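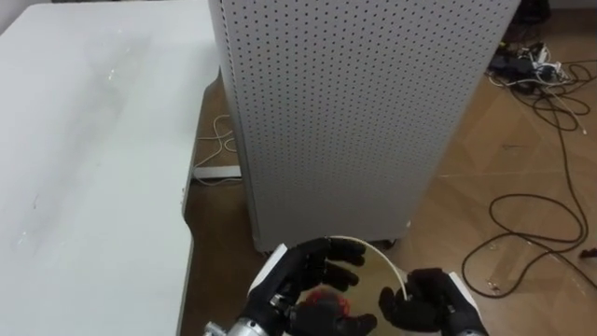
Posbridge, Sat 18 February

Cables across a parquet floor in a shared room

Nima Soltani
Our room has a white table, a pegboard cabinet and a wooden floor. Extension leads and spare cable lie in loops between them. May leads be fastened to the boards, or is another method advised?
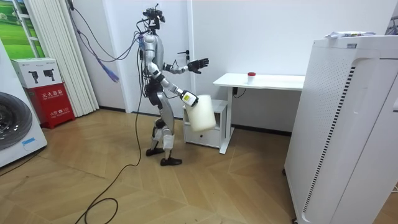
The tenancy terms do not permit screws or nails in the floor.

Tahmineh Shahbazi
Adhesive tape should not be applied to finished parquet, as it may lift the surface. Unplug any lead that is not in use, coil it and hang it on the pegboard. Leads that must remain should follow the baseboard. Where one has to cross a walkway, fit a rubber floor cover of sufficient length.

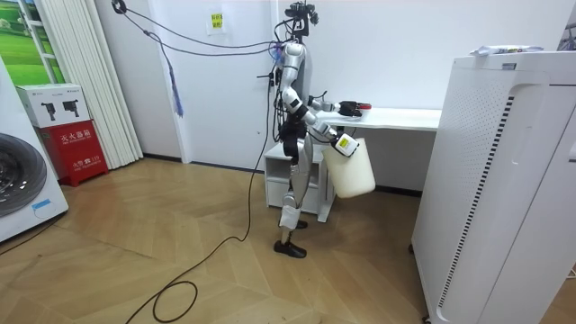
The power strip should be raised from the floor and kept clear of liquids. Please do not leave a lead tightly coiled while it is carrying a load.

Mojtaba Safavi
Pullside sells hook-and-loop ties in packs of 20. We use them.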